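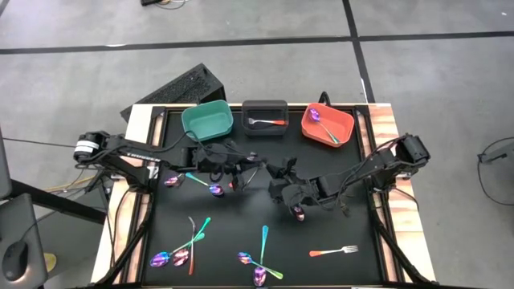 Cledel Two-Arm Tabletop Workstation
Planning and Purchasing Information

The Cledel workstation is a two-arm tabletop system for sorting, picking and placing small objects. It is supplied by Karakaya to universities, technical colleges and industrial training centers. This page is intended for staff who prepare equipment requests and for those who must approve them. Engineering drawings and the full parts list are issued with a written quotation.

Intended use

The workstation is suited to light objects handled at table height: cutlery, small packaging, hand tools, laboratory consumables and similar items. Sorting from a mixed surface into bins is the task most often requested by purchasing departments, and it is a reasonable basis for planning. Loose utensils that overlap or cross one another are considerably harder to separate than items laid out singly, and shiny metal finishes place greater demands on lighting. Departments that expect to work with such items should allow additional setup time in the first term of use.

The workstation is not offered for food service, for the handling of liquids, or for any process in which a person works within reach of the arms while they are powered.

What the standard order includes

Two robot arms with parallel-jaw grippers
Mounting hardware for both arms
One work surface with raised border
Control software, licensed for the life of the equipment
One set of gripper finger replacements
Printed setup guide
On-site commissioning, one visit

The following are not included and should be budgeted separately: the control computer, monitor, sorting bins, practice objects, floor marking, and any barrier or interlock required by the purchaser's own safety office. Many departments already hold a suitable computer. The minimum specification is listed in the quotation, and Karakaya will confirm in writing whether an existing machine is acceptable.

Space and floor requirements

The arms should be installed facing a shared work area so that both grippers can reach the center. Purchasers should plan for clear floor on all sides of the table, a level surface beneath it, and a separate position for the operator outside the reach of either arm. Tape lines are an acceptable means of marking the boundary on a concrete or sealed floor. Carpeted rooms are not recommended.

Cables run from each arm to the power supplies and the control computer. The length supplied is sufficient for a computer placed beside or behind the table. Where the computer must stand elsewhere, longer cables should be requested at the time of order, as they cannot be exchanged after commissioning. Cables crossing a walkway must be covered.

Bins and practice objects

Any rigid, open-topped bin that fits within the border may be used. Bins of clearly different colors simplify both instruction and the review of recorded work. Purchasers are advised to buy practice objects in matched sets and to hold spares from the same supplier, so that results from one term may be compared with those of the next.

Budgeting

Prices are given by quotation only and remain valid for 34 days. A complete budget request should cover the standard order, the separately purchased items named above, freight, commissioning travel, and an annual service agreement. The service agreement is optional. Where it is declined, gripper fingers and cable sets are charged at list price.

The warranty period is 2 years from the date of commissioning. It covers motors, links and control electronics. It does not cover gripper fingers, cables damaged by pinching, or work surfaces cut or drilled by the purchaser.

Delivery

Standard delivery is 17 weeks from receipt of a signed order. Institutions whose budget year closes in June should submit the order well before that month if delivery must fall within the same year. Equipment is shipped from the Loltham warehouse in crates that require a loading dock or a lift gate. The purchaser is responsible for moving the crates from the delivery point to the room of installation.

Compatibility with the Mona range

Existing owners of Mona single-arm stations may transfer their software licenses to the Cledel workstation at no charge. Mona gripper fingers fit the Cledel gripper. Mona power supplies do not, and must not be used.

Requests for quotation

Requests should be addressed to Esben Holst, Institutional Sales, Karakaya, and should state the delivery address, the room dimensions, the floor type and the intended objects. Tax-exempt institutions should enclose a current certificate.

Page last revised 2 December 2022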